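December, late evening

Up at six and could not get back to sleep, so I did the house sums again at the table. The buyer for the flat wants to finish before the holidays, and the place in Drivach has no working kitchen. I would like to be in by the middle of January. Lindsay says the end of January. She is probably right but I am not telling her yet.

The quote for the kitchen floor came in at $1,640, with 600 on top for taking up the old linoleum. I can take up linoleum myself. I did the bathroom at my mother's with a scraper and a hair dryer, and it was a dull job but not a hard one. Wrote back and asked them to take the 600 off. No answer by supper. 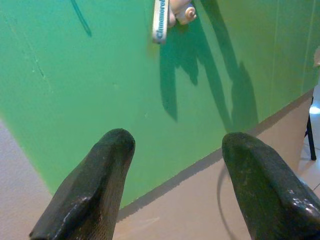
Two dark grips with tan between them.

Drove out to Drivach after breakfast with the tape measure and a thermos. The road past Samaner is down to one lane and I sat there a long time behind a feed truck. The house was colder inside than out. Somebody had left the back window on the latch and there were leaves in the sink. Measured the wall where the stove goes, and it is 5 inches shorter than what I had written down in October. I measured it again from the other side and got the same. So the cabinet next to the stove has to be the narrow one, and the wide one I was so pleased about can go back to Ritden if they will take it. I have the receipt somewhere. I think it is in the blue folder, or it is in the box marked desk, which is under all the other boxes.
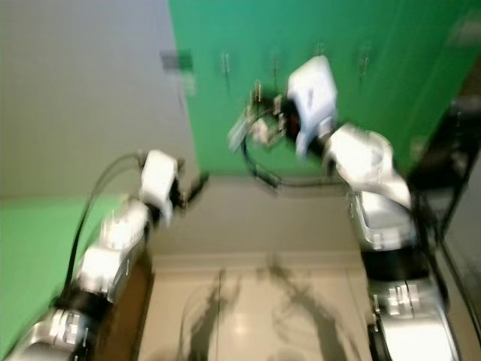

I still have not settled the kitchen colors. Lindsay wants yellow and I have been saying white because white is easy, but neither of us is very set on it. I had also been worried that the beige tile would make everything look like a waiting room. A green wall and a pale grey one over a beige tiled floor look fine together, so that is one worry less. I might do green on the long wall and grey by the door, and leave the ceiling alone until spring. Paint is 70 a can for the good kind. Need to work out how many cans before I get any more ideas.

Lachlan Baxter walked over from next door while I was sweeping up the leaves. He wanted to know if I was keeping the pear tree. I said yes. He said it leans on his fence — it does — and we agreed I would have the one low limb off before it buds. He gave me the name of a man in Tipoki who does chimneys. I forgot to ask him about the water pressure.
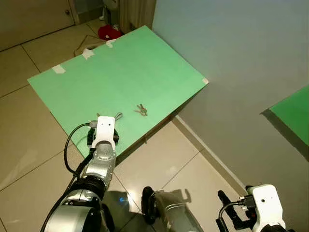 Keys on the green board.

Home by three. Packed the rest of the books and gave up on the hall closet halfway. Found the good scissors, two winters of gas bills, and the card from Dad that I thought I had lost. Read it standing up and put it in my coat pocket so it would not go in a box.

Lindsay called around supper and we went over the stove wall again. She thinks we could turn the whole run of cabinets and put the narrow one by the window,
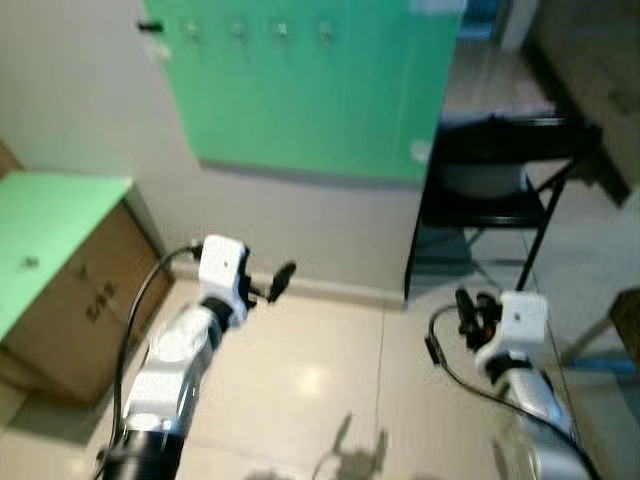 which would leave the stove where the old pipe comes in and save us moving it. I drew it both ways on the back of the quote. Her way is better. It does mean the door of the fridge opens toward the wall, so I need to find out if that door can be switched over.

Soup and toast. Snow started at nine and is not sticking. Tomorrow: call Ritden about the cabinet, call the chimney man, buy tape.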